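## About Sendo Coast Watch

Sendo Coast Watch publishes local news about beach safety, sea conditions and rescues. We started as a noticeboard for swimmers at Plimard, and we now cover 5 beaches between Plimard and the Carhuamaca headland.

Most of what we publish is short. If a beach is closed, we say which one, who closed it and when the next check is due. If there has been a shark sighting, a rip current warning or a rescue, we report what the lifeguards or the police have confirmed and leave the rest until it has been confirmed too. Longer pieces, such as inquest reports and council decisions on patrol hours, go out on Fridays.

### Who we are

The site is run by two people. Giuliana Henao is the editor. She worked on a regional daily for many years, mostly on the courts and emergency services desk. Roxana Lozano looks after reporting and the alerts service. She is a former surf lifeguard and still teaches the bronze award course in July.

We also pay a small number of freelance writers and photographers. Their names appear on their work.

### How we report incidents

We do not name anyone who has been hurt or killed until the police have done so, or the family has asked us to. We do not publish photographs of injured people. Eyewitness accounts are used only when we have spoken to the person ourselves, by phone or face to face.

Early reports are often wrong about small things such as the time, the distance from shore and the type of shark. When we get something wrong we correct the story and put a dated note at the foot of it. Corrections are never made without a note.

### Alerts

Text alerts are free. 1,000 people are signed up, and most of them chose Hindina beach, where the patrol finishes early outside the school holidays. You can choose one beach or all of them. We sent 53 alerts last year. We do not pass phone numbers to anyone else, and replying STOP takes you off the list the same day.

Alerts are no substitute for the flags. If the flags and our message disagree, follow the flags.

### How we are paid for

Our money comes from reader subscriptions and from advertising by local businesses. Advertisers do not see stories before they are published. We do not take advertising from shark cage operators or from firms selling personal deterrent devices, as we report on both.

### Contact

News and corrections should go to the editor. Questions about alerts should go to Roxana. Please do not use either address for an emergency. Call the emergency services first.

The office is above the chandler's in Plimard and is open on weekday mornings.

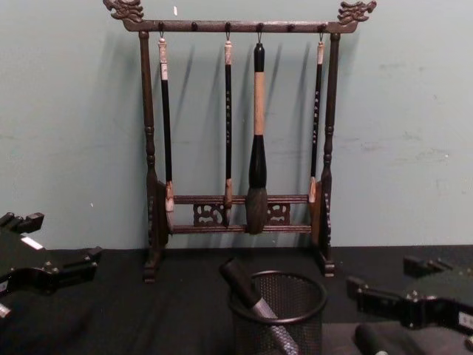
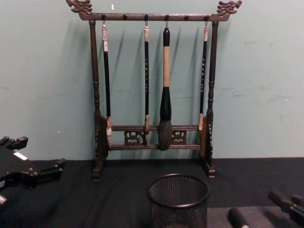 *Calligraphy brush rack with dragon-head finials, both pictures.*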